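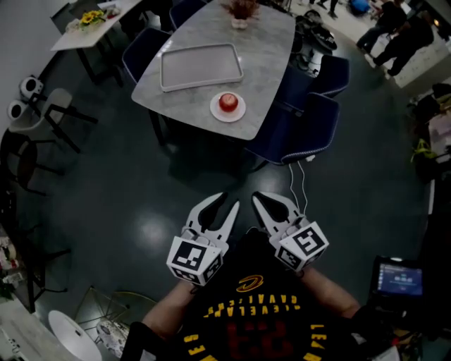
Dining Tables and Chairs, Ground Floor

The ground floor at Samwood has been rearranged for October. Dining tables now have the middle of the room, with the side tables, shelving and odd chairs moved out along the left wall. This page goes through what is on the floor at the moment, one group at a time. Most of it can be taken home the same day. Larger tables go out by van on Thursday.

Prices are on the tags in the store. We don't list them here because they change when a piece has been on the floor for a while.

The marble-pattern table
Gray marble pattern on top, rounded and tapered in outline, on dark pedestal legs. With a pedestal you can pull a chair in anywhere along the side, which helps if you sometimes have to fit one more person. We have it laid with a light gray tray and a small white plate with a red apple on it. The tray and plate are sold separately, upstairs in kitchenware.

Navy dining chairs
Four of them are set around the marble-pattern table. Dark navy upholstery, and on the nearest one piping in white on the edge. Vacuum them with a brush head and blot spills with a damp cloth. Sold in pairs. If you want 6, ask at the desk and we will check the stockroom at Fullelgate, which usually takes a day.

Small pot with dried plant
White pot, reddish-brown plant, at the far end of the dining table. It needs no water. Keep it out of strong sun or the color goes. Dust it with a hair dryer on the cool setting.

White table with sunflowers
The smaller white table is in the corner past the dining set, with a vase of yellow sunflowers on it and a dark gray chair beside it. It would do for two people in a kitchen, or as a desk. White tops show coffee rings, so use a coaster. The vase is for sale and the sunflowers are not.

Speakers on a stand
Two round speakers, white and black, on a black metal stand by the left wall. They came in with the Laitinen order and are priced with the stand. We won't split them.

Light gray chair
Black metal legs, light gray seat. It stands next to the speakers. Put felt pads under the legs if you have a hard floor at home. We keep packs of felt pads at the register.

Dark brown chair and black metal shelf
Further down the left side. The shelf frame is metal and has small items on it from the clearance table, which are marked one by one. The frame itself comes flat and takes two people to put together. Fix it to the wall if there are children in the house.

White round-backed chair
Near the glass side table. It is a single, with no others to match in the stockroom. People have bought this kind for a bedroom or a hallway more often than for a dining table.

Clear glass side table
The glass is clear, so it doesn't take up much of a small room to look at. Clean it with a soft cloth and a little vinegar in water. There is a patterned cushion with it, tucked partly underneath. Cushions are in the bins by the stairs, and covers come off for washing at a low temperature.

The floor
We get asked about the floor more than some of the furniture. The dark green is a glossy finish put down by Kirlow when the ground floor was redone, and it is not something we sell. It shows dust by the afternoon and is mopped every morning before opening.

Holding and delivery

We will hold a piece for 3 days with a name and phone number. Tables delivered inside town are carried in and set up. For upstairs apartments, measure the stairwell first, including the turn, and bring the numbers with you.

Floor models are sold as they stand. Check the legs and edges before you pay. Returns on boxed items are accepted within 26 days with the receipt.

Floor layout and page by Yaneth Ccori. Questions about any piece on this page can be left at the front desk.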